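Wininden Handling Project – data collection meeting
Minutes, 29th March

Present: Joaquín Espinoza (chair), collection operators from both shifts, labeling, training, floor supervisor
Apologies: purchasing

1. Minutes of the last meeting

Accepted with one correction. Item 4 should have read "wrist video", as the overhead video was not discussed.

2. Status of the collection

The target for the first release remains 2,000 accepted episodes. The set stood at 467 when the meeting opened. Soft goods and boxes are ahead of plan. Rigid shells (bowls, helmets, buckets) are behind, and most of the meeting was spent on them.

The Vaher cell lost two days to a worn cable and is running again. The Dalten cell has been running both shifts since January and will keep doing so. Operators asked for the same table height in both cells. Agreed, floor supervisor to arrange.

3. Helmets

The training group reported that the current policy does well when a helmet sits with its opening down, and poorly when the opening faces the arm. It tends to close on the padding and pull. Joaquín asked whether this was a gripper problem or a data problem. Training thinks it is mostly data: very few episodes in the set show the inside of a helmet at close range, and in most of those the operator backs off and starts over.

The wrist view was discussed with the group. The lining is very dark and the shell is pale, so the rim is the best guide the model has to where the hard part begins.

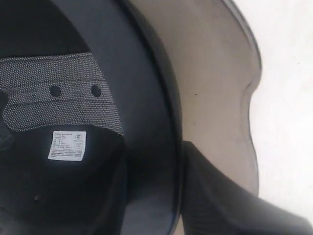

Wrist view, helmet task. Finger against the shell, close to the rim.

Labeling would like "contact on shell", "contact on rim" and "contact on padding" kept as three separate tags. At present they are all marked "contact". Operators were concerned about the extra time per episode. It was agreed that operators will go on using one key for contact and that labeling will split the tags afterward from the video.

There was some discussion of the labels inside helmets. One operator had been turning helmets to keep the label out of view. This should stop. Labels, mesh and vent holes stay as they are, and helmets should be placed the way they come out of the bin.

Decided: 300 new helmet episodes, opening toward the arm, split evenly between the two cells. Starting angle to be changed after every 5 episodes.

4. Failed grasps

Training asked again that failed attempts be kept. Over the past weeks a number were deleted at the station before upload. Operators said the instruction sheet is unclear, and the chair agreed. A slip, a drop or a second try is a valid episode and is to be saved with the "failed" or "recovered" tag. Only episodes with a dead camera or a frozen arm may be deleted.

5. Fenico upload tool

The new version shows the wrist video before upload, and operators like it. It still loses the comment field if the window is resized. Labeling has reported this twice. Until it is fixed, comments go in the shift log with the episode number.

6. Other business

Finger pads: spare ribbed pads are low. Purchasing to be asked for a delivery date.
Lighting: the request for a second lamp at the Vaher cell was put off – training would like to see the new helmet episodes first.

Actions

Joaquín Espinoza: rewrite the instruction sheet, section on failed grasps
Floor supervisor: table heights, both cells
Labeling: split contact tags, starting with the existing helmet episodes
Operators: helmet episodes as decided under item 3
Training: report on the helmet results at the next meeting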